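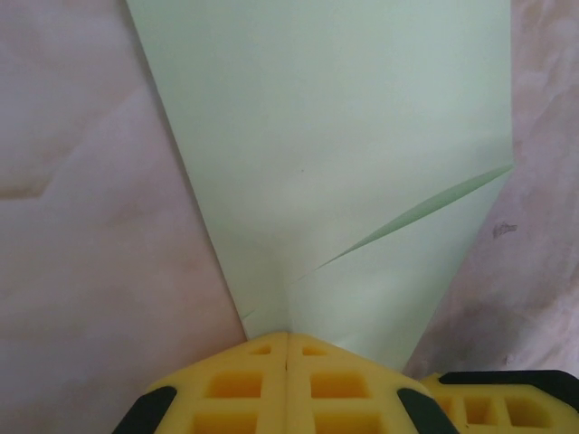 Manon Simard buys her wrapping paper flat, in packs of 100 sheets, and she keeps only a few colors at a time. She started wrapping bouquets at Lavance, a flower shop with one long counter, and now teaches the work to new staff there each March, before the spring orders come in. Her first lesson uses no flowers. Students get a plain sheet, like the pale mint green one on the marbled surface, and practice bringing it to a narrow point at one end while the other end stays wide. The side folds over in a long, soft curve, and she tells them to leave that crease alone. "People press it flat with a thumbnail," she says. "Then it looks like an envelope."

The gathered end will wrinkle, and she doesn't mind. Ribbon covers most of it. She is stricter about the long edges, which she wants clean, so she trims them with a blade before the lesson starts.

A beginner goes through some 35 sheets before Simard lets them wrap for a customer. The practice sheets go in a drawer and get used again as packing for vases – creases and all.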